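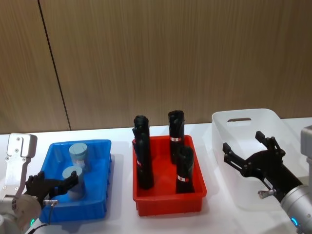

Two arms, three containers, five things to sort. This is the chore.

1/ I keep getting asked if robots are ready to do the boring jobs in a shop. My answer on March 8, 2021 is still no, and I say that as someone who would pay for one tomorrow.

2/ Look at what's on that table. Pale blue cylinders in the blue tray, black ones in the red tray, a basket on the right with nothing in it. My niece could clear it while talking on the phone.

3/ Heriberto Ccori, who runs the stockroom at Palomino in Eststead, puts away 418 items on a normal morning. Some are sticky. Some are upside down. A few belong to another store entirely.

4/ He doesn't get a white table and good light. He gets a cart with a bad wheel and 25 minutes before the doors open. 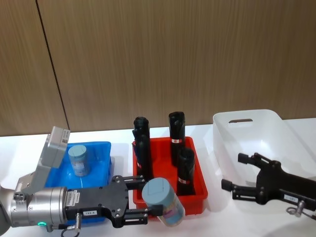

5/ Fine, picking up one container and holding on to it is real work for a machine. I'll give them that. Eight years ago I'd have bet against it.

6/ But holding a thing is the easy third of the job. You also have to know where it goes, set it down without knocking over its neighbor, and notice when the lid is loose.

7/ Socorro Lozano told me I'm being unfair, and that nobody expected dishwashers to work either. Maybe. A dishwasher still makes me load it, though, and loading is the part I hate.

8/ What I'd want before I change my mind: a full shift in a real store. Nornero can pick the store. The one in Breltesham has terrible shelves, try that.

9/ No edited clips. Tell me how many times a person had to step in. If it's 7 or fewer in a shift I'll post an apology and buy Socorro lunch.

10/ Replies are open. If you've got one of these in your stockroom right now, I want to hear what it drops.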